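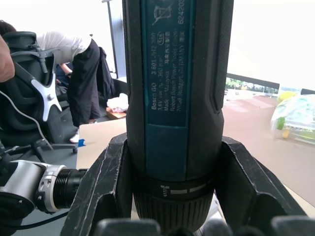

Safety and Reliability Technician, Robotic Tool Handling (fixed term)

Lismont, Assembly Automation Group
Reference: 3240
Reports to: Branislav Beneš, Head of Cell Safety
Hours: full time, on site
Posted: October 30, 2022

Background to the post

Lismont builds and tests robotic cells that pick up and use ordinary hand tools, mainly cordless screwdrivers. The tools are not modified. The arm holds the screwdriver body between two fingers, brings the bit to the fastener and drives it.

In September one of our cells dropped a running screwdriver. The gripper lost holding force during a drive cycle, the tool turned in the fingers, and the bit left the screw head. The tool then fell inside the marked area. There was no injury. The cell did not stop on its own. The operator pressed the emergency stop, and the arm had moved through a further part of its path by then with nothing in the gripper.

The internal review, carried out with our partner Vrettos, made the following findings:

Grip loss was reported by the gripper but not passed to the safety controller. The message was logged as a warning and cleared itself.

The contact faces of the fingers were worn past the limit in our own maintenance sheet. The last inspection had been signed off without a measurement.

Tool-present checks were made at pick-up only. No check was made during the drive cycle.

The boundary of the marked area had been set for a stationary tool. It did not allow for a tool released while the arm was moving.

All cells of this type have run at reduced speed since the review. They will stay at reduced speed until the work described below is complete and accepted.

The work

The technician will carry out the corrective programme on 3 cells. The main duties are:

Measure finger wear on each gripper at fixed intervals, record the values and replace fingers at the limit.

Run repeated hold tests with the screwdriver gripped at different heights on the body, including across the grip surface and close to the torque collar. Each test series is 200 cycles per grip position.

Wire and test the grip-loss signal to the safety controller, under the supervision of a qualified controls engineer.

Carry out planned release tests, in which the gripper is opened during motion, and record where the tool lands. The results will be used to set the new boundary.

Check cable routing near the wrist before each series and report any rubbing or snagging.

Write a short report for each series. Failed tests are to be reported in the same form as passed ones.

The post does not include programming of the arm. Motion programs are supplied by Padard and may not be edited on site.

What we require

A technical qualification in mechatronics, electrical maintenance or a related trade, or equivalent experience.

Practical experience of working near industrial or collaborative arms, including lock-off procedures.

Ability to use calipers, a torque tester and a force gauge, and to keep records that another person can follow.

Clear written English.

Knowledge of the Ovov logging software is useful. Training will be given to those without it.

Conditions

The contract is for 13 months. The release tests are done with eye protection and safety footwear, both supplied. The technician has the authority to stop any cell at any time and does not need approval to do so. A stopped cell may be restarted only after the reason has been entered in the log and countersigned.

How to apply

Send a CV and a covering letter of no more than one page to the recruitment office, quoting the reference above. The letter should describe one equipment fault you have investigated, how the cause was found and what was changed afterwards. Please leave out the names of former employers' customers.

Shortlisted applicants will be asked to attend a half-day visit, including an interview and a practical task at the bench. A redacted copy of the September review will be sent to them beforehand. Technical questions about the post may be addressed to Branislav Beneš through the same office.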